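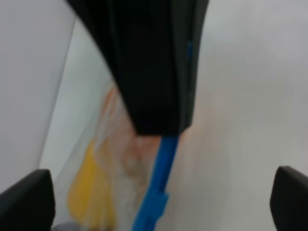
Avant de partir en juin, je refais toujours ma petite tournée de contrôle du fourgon, et cette année je me suis dit que j'allais enfin l'écrire au propre, avec mes commentaires, parce que ma vieille feuille était devenue illisible. Ça vaut pour un petit fourgon aménagé comme le mien (porteur Gilero, cellule Brerkance, 233 000 km au compteur et toujours vaillant !). Les papiers, je les range dans une pochette plastique dont la fermeture est d'un bleu bien vif, comme la bande bleue en photo, et je la retrouve du premier coup d'œil dans le vide-poche. Cochez, raturez, adaptez, chacun son camion.

## Gaz

- [x] **Date du flexible.** Encore bon, mais je le note pour l'an prochain. La date est imprimée sur le tuyau, côté caché évidemment, prenez une lampe.
- [x] **Raccords à l'eau savonneuse.** Pas une bulle. Je mets du liquide vaisselle dans un vieux pulvérisateur, robinet ouvert, feux éteints, et je ne passe JAMAIS une flamme pour vérifier (si, si, je l'ai vu faire sur une aire).
- [x] **Aération basse du coffre.** Une feuille morte coincée dans la grille. Retirée.
- [ ] **Détendeur.** Un peu dur à dévisser, à montrer au garage Costache.

## Électricité

- [x] **Batterie cellule.** Cosses resserrées, un peu de graisse. Elle a quatre ans et tient encore nos deux soirées sans soleil.
- [x] **Fusibles.** J'ai un jeu de rechange scotché derrière la trappe. Pensez à regarder l'ampérage avant d'en piquer un ailleurs !
- [ ] **Prise 230 V extérieure.** Le clapet ferme mal, le ressort est fatigué. Pièce commandée chez Zornbridge, en attendant je ne me branche pas sous la pluie.

## Coin repas et placards

- [x] **Loquets des portes.** Tous testés en tirant franchement. Celui du haut à gauche s'ouvrait dans les virages, j'ai remonté la gâche de deux millimètres et ça tient.
- [x] **Extincteur.** Aiguille dans le vert, goupille en place, accessible depuis la porte latérale. Le mien était enfoui sous les chaises pliantes l'an dernier, pas fière.
- [x] **Couverture anti-feu.** Accrochée loin de la plaque, de façon à pouvoir l'attraper sans passer le bras au-dessus.
- [x] **Rien qui roule.** Une conserve sous la pédale de frein, ça m'est arrivé une fois et je ne le souhaite à personne. Tout ce qui est rond part dans un sac fermé, une orange et une poire par exemple, et le sac va au fond du placard bas.
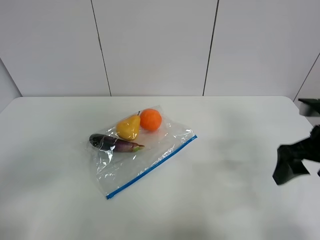 ## Dessous et roues

- [x] **Pression des pneus.** À froid, en charge, roue de secours comprise. Il en manquait nettement à l'arrière droit, je surveille.
- [x] **Marchepied.** Nettoyé, graissé, il rentre tout seul quand je mets le contact.
- [ ] **Bavette arrière.** Fendue. Rien de grave, à changer avant les chemins de cailloux.

Prochain passage chez Costache à 11 h, avec le détendeur et la bavette. Je cocherai le reste après.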